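4. Washing work shirts in the Forkard 30

Please read this section before the first wash. It is for shirts and light clothes only. For towels and bed sheets go to section 6.

4.1 Before loading

1. Close all buttons and turn the collar down.
2. Turn dark shirts inside out. Bright colors, such as orange, must be washed alone the first two times.
3. Put detergent in the left drawer, up to the lower line.

Caution: Do not use bleach on shirts with a colored trim. The color can go into the white parts.

4.2 Choosing the program

Turn the dial to SHIRTS and press Start. The display shows 30, this is the water temperature in Celsius. If the display shows code 276, the door is not closed well - open it and close it again.

When the program ends, take the shirts out soon. Dry them on a hanger, away from direct sun, and fold them flat on a table with the front side up.
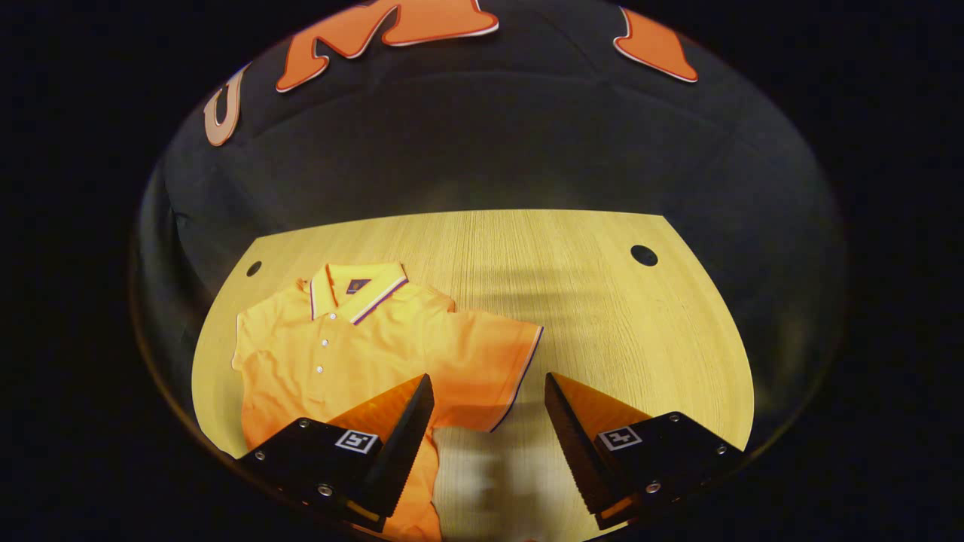 4.3 Cleaning the filter

1. Switch off the machine and pull out the plug.
2. Open the small cover at the bottom and turn the filter to the left.
3. Rinse it under the tap and put it back.

Note: Some water will come out. Keep a flat tray ready.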